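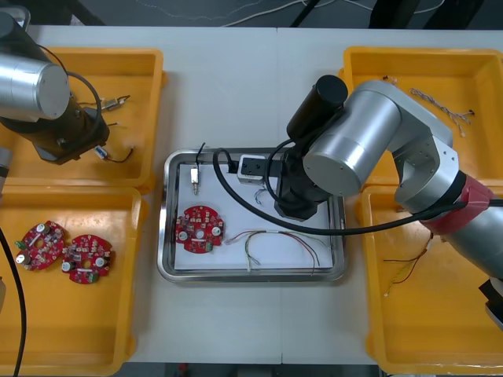 Parts tray on the sorting bench, red boards and leads

Lists > Welenel Student Robotics > General > Sorting challenge

Tuesday, March 15, 2022

Hi all,

Replying to the whole list because I think a few other clubs are wondering the same thing. The question from the Macaraeg group was:

> We've entered the sorting challenge in June and have been practising
> on wooden blocks. Our success rate is great, but is it worth moving
> to real electronic parts this early? Our younger members get
> discouraged pretty fast. Also, do you use one tray or one bin for
> each kind of part?

Yes, move to real parts! Do it next week if you can. We stayed on blocks far too long last year and picked up some lazy habits, mainly closing the gripper at the same width for everything and hoping for the best. Boards forgive that a bit. Wire harnesses don't forgive it at all, and ours snagged on everything the first night.

We put a metal tray in the middle with a sheet of white paper in it, and yellow bins on both sides, so each arm has its own pair to work from. The paper was a student's idea and I love it — thin coloured wires are so much easier to pick out on white, both for the software and for whoever is driving. Keep a stack handy, it gets grubby.

As for success rates, the kids have been keeping a log in the back of the Girnix binder. We're up to 496 attempts this term and 285 of them were clean on the first grab. That probably sounds awful next to your blocks, but they were thrilled, and the log shows them exactly which parts to practise.

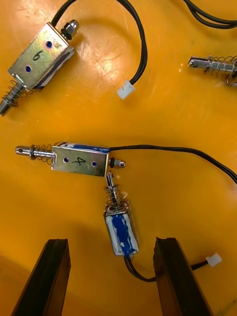

Solenoids are our current favourite for a hard session. They've got a plunger out one end, a spring, and a lead with a mind of its own, so every one of them is a different problem depending on which way it's facing. If you come down across the metal body you have a decent chance. If you catch the plunger it slides, and off goes the whole part (much groaning from the back row). Writing numbers on the bodies in marker helps a lot when two students are arguing over which one to go for next.

For the discouragement side, we swap drivers every 10 tries and let the beginners start with boards. Our newest member had a terrible first evening and then the best score in the room two weeks later, so hang in there.

A few loose ends:

- The Estodel sheet of suggested parts is fine, but skip the tiny screws for now.
- Our spare parts box cost us $62, nearly all of it surplus stock.
- We can lend out a set of boards until the end of term. Email me off-list and I'll work out postage.

Would love to hear what grip widths other people are using on harnesses. We still haven't settled on ours!

Cheers,
Club coordinator, Welenel

4 comments | 2 shares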